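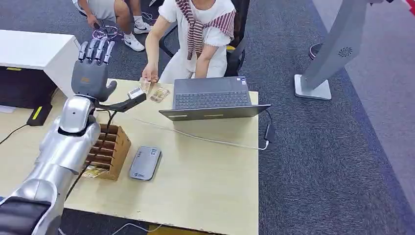
Figure 1. The payment task: the robot hand holds the card terminal while a person reaches a card toward it.

Holding still for a stranger: a grip and timing study for payment handovers
Course project report, Parkallow lab section
2024-11-27

1. What we wanted to find out

Most handover papers are about giving an object away. We got excited about the opposite case. When you pay at a counter, the clerk often holds the terminal out and keeps holding it while you bring your card to it. The robot has to keep the terminal steady, at a useful angle, with another person's hand coming in close. Our question was simple: does it work better to freeze the arm completely, or to let it make small corrections toward the card?

2. Setup

We used one arm with a four-finger-and-thumb hand, run through our control code, which we named Yeoman. The person sits across the desk and can bring the card in from any direction they like. We left the desk the way a desk usually looks, with a laptop and cables on it, so the vision part would not get used to a clean background.

The terminal is pinched between the thumb and the palm with the fingers held up out of the way. Our first idea was to wrap the fingers around it, but that covered the reading area on half the tries. Moving to the thumb pinch was the best afternoon of the whole project!

We compared 3 conditions:
Frozen: the arm locks once it reaches the presenting pose.
Follow: the wrist turns toward the card the whole time.
Follow then freeze: the wrist turns toward the card until it is near, then locks.

3. Data

We recorded 769 attempts. Of these, 486 were kept for the comparison. The rest were dropped, mostly for dropped camera data or a start signal sent too early. We know that is a lot to lose. The start signal problem was our own bug, and we only found it in July, when we lined up the logs by hand.

4. Results

Follow then freeze came out ahead on both time to a successful tap and number of second tries. Follow alone did worst, which surprised us. People slowed down when the terminal kept moving — several said it felt like chasing it. Frozen was fine when the card came from straight ahead and poor when it came from the side.

The lock has to be quick. With a delay of 400 milliseconds between the card getting near and the wrist stopping, people had often already pulled back to wait. Shorter delays fixed most of this.

5. Problems

The cable on the terminal pulls on the grip more than we expected. A small tug turns the terminal in the pinch, and Yeoman has no way to feel that yet. We also never tested with a standing person, so the presenting height is only tuned for someone in a chair.

6. Next

We want to add a slip check from the thumb motor current and rerun the side approaches. The Yeoman settings file and the cleaned logs are in the section's shared folder, under payment_handover.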